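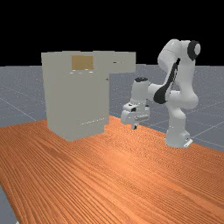 Simulated arm beside the gray cabinet, gripper just above the tabletop.

About Walteo

We collect demonstrations for robot learning. Small shop, 14 people, two rooms over a tile store in Trirnville. Started by Vaughan Prendergast and Jolene Rutherford, who still do their share of teleop shifts. Vaughan is slow. Jolene isnt.

What we do

You send a task. We build it in sim, somebody drives the arm through it, we keep the good runs and label the bad ones. Joint positions, gripper state, camera views, a plain sentence saying what was asked for. Bad runs ship too, in their own folder. Most customers want them once they've trained on the clean set and seen the policy get stuck.

Our current set is called Suvdale. Kitchen-type stuff, one arm, one tabletop, cabinets and appliances swapped in and out. Nearly 560 episodes so far, more going in every week through February. Start poses get shuffled between episodes, lighting mostly doesn't yet. On the list.

Tuhiwai is the older set, pushing and stacking only. Still available, not being added to. Read the notes file first, the time stamps changed halfway thru.

How we work

Every episode gets watched by 2 people before it goes in. If they disagree its out, or it gets redone. Operators pick their own hours and are paid by the hour, never by the episode. We tried it the other way and got a lot of fast, sloppy grasps.

Working with us

Send the task, the arm you use and the file format you need. Jolene answers most mail. Small pilot batches are fine. Next intake closes 24th February.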